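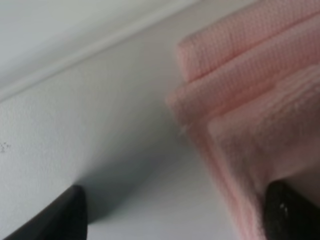 Loretta Tillman

Progress Report to the Srivastava Fund
Linen and Laundry Program, Winon House, Pukberg
Reporting period ending September

The grant awarded to Winon House supports the replacement of household linen in the guest rooms and the reorganization of the laundry and storage areas. The present report covers the second half of the grant period and should be read together with the interim statement submitted by Harriet Sorensen in the spring.

Towel replacement

The old bath and hand towels have been withdrawn from all guest rooms. Those still in usable condition were cut down for cleaning cloths, and the remainder went to the animal shelter in Wusau. The replacement order of 1,000 towels was delivered in 3 consignments, the last of which arrived later than agreed with the supplier. No additional cost was incurred as a result of the delay.

The pink towels selected for the family rooms combine a waffle weave with a softer, fuzzier surface. Residents consulted before the order was placed asked for something gentle enough for small children, and staff asked for a color that would not be confused with the white stock used in the medical room. Both requests were met within the approved unit price.

Folding and storage

Towels were previously folded according to the habit of whoever was on shift, and shelf space was lost as a consequence. Rafferty Villanueva prepared a single folding standard, which took effect in the laundry room at the start of the period. Towels are folded in layers, with the rounded edges of the folds facing the same way, and stacked with those edges toward the front of the shelf. Hand towels are kept on the upper shelves and bath towels below. The standard is posted beside the folding table and is included in the orientation given to new staff.

Shelving has been completed in 13 of the linen closets. The closet on the top floor remains outstanding pending repair of the door frame. In the meantime, linen for that floor is issued from the landing below.

Expenditure

Spending on linen is within budget. An amount of $2,000 set aside for shelving has not yet been fully drawn, and Winon House requests permission to carry the balance forward to cover the top-floor closet. Invoices for the three deliveries are held by Mavis Wojcik in the business office and can be supplied on request.

Work planned for the next period

The bed linen inventory will be completed room by room, beginning with the east wing. Replacement bath mats will be priced once the inventory is available. The fund will receive the inventory figures together with the final report.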